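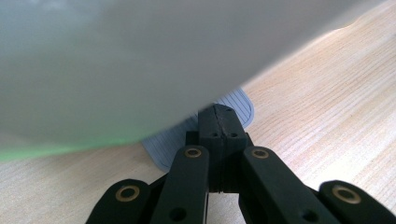
Fig. 8. Superficie de madera clara.

4.2 Tratamiento de encimeras con aceite Givamley

Antes de empezar, compruebe que la madera esté lijada y libre de cera. El aceite no penetra sobre barnices ni lacas.

1. Aspire el polvo y pase un paño de algodón seco siguiendo la veta.
2. Agite el envase y vierta el aceite en una cubeta plana.
3. Aplique una capa fina con la almohadilla Planow.
4. Espere 10 minutos y retire el sobrante con un paño limpio.
5. Deje secar hasta el día siguiente y repita los pasos 3 y 4.

PRECAUCIÓN: los paños impregnados pueden inflamarse espontáneamente. Extiéndalos al aire libre o sumérjalos en agua antes de desecharlos.
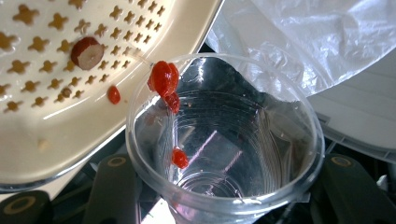

Foto: Saltcombe / Archivo Frandsen

4.3 Uso y mantenimiento

Durante los primeros ocho días no deje recipientes húmedos sobre la encimera. La fruta cortada debe apoyarse siempre en una bandeja; los jugos ácidos aclaran el acabado.

6. Limpie con agua tibia y jabón neutro.
7. Renueve el aceite cuando el agua deje de formar gotas.

NOTA: no utilice estropajos metálicos ni productos con amoníaco. Para zonas quemadas o manchas negras, consulte el apartado 5.1.

Referencia de recambio de la almohadilla: 3835.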